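Section 4: Getting Ready for a Day of Temple Visits

With your Gatance stamp book registered and your route loaded, you're ready for the fun part! This section covers packing the book, collecting your first stamp, and caring for wet ink on the trail. Read it through once the evening before you set out. If you're walking the short Uritz loop (9 temples), you can skip step 6.

What you need

Your stamp book, with the paper band removed
The blotting sheets from the back pocket
Coins in small amounts, as many temple offices can't make change
A flat pouch or zip bag big enough for the closed book

4.1 Packing the book

1. Open the book flat at the first page and press gently along the fold. New books are stiff, and a relaxed spine makes the calligrapher's job so much easier.

2. Write your name inside the front cover in pencil. Books pile up at a busy counter and they look very much alike from the outside!

3. Tuck one blotting sheet behind the first page and put the rest in the back pocket.

Note: The book folds like an accordion. Pages are used from right to left, starting just inside the cover marked with the label strip. If you'd like to save the opening spread for a favorite temple, mark it with a slip of paper and point it out when you hand the book over.

4. Slide the book into its pouch with the label strip facing up, and keep it near the top of your bag.
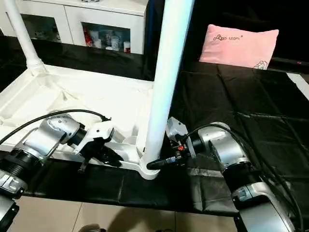
4.2 Collecting a stamp

5. Pay your respects at the main hall first. Bow at the gate, rinse your hands if there is a basin, and offer your coin and prayer. The stamp is a record of the visit, so the office comes last.

6. On the long route (28 temples), check the closing time in your route sheet before the climb. Several hill temples shut the office at 4:00 even though the grounds stay open until dusk, and there's a steep half hour between the lower gate and the counter at Kong.

7. Hand over the book open at the page you want. Wait quietly while the stamp and brushwork are done. It's a joy to watch, so do put your phone away unless a sign says photos are welcome.

8. Let the blotting sheet be placed by the person at the counter. Take the book back with both hands and say thank you.

Caution: Don't press on the page while the ink is fresh. Red stamp paste stays soft far longer than the black brush ink and will print itself on the facing page.

Caution: Don't use the stamp book for train station or souvenir stamps. Some offices will decline to write in a mixed book. The plain pages in the Grosell travel journal are great for those.

4.3 Back at your lodging

9. Open the book in a dry room, away from heaters and direct sun. Leave it standing in a loose zigzag overnight.

10. Replace any blotting sheet that has picked up red paste.

11. Log the day's temples in your route sheet. Elli Tikkanen, who drew our maps, adds a line on the weather beside each one, and her sheets from May are a delight to reread.

If a page has smudged, leave it alone until morning and then see Section 7, Small Repairs.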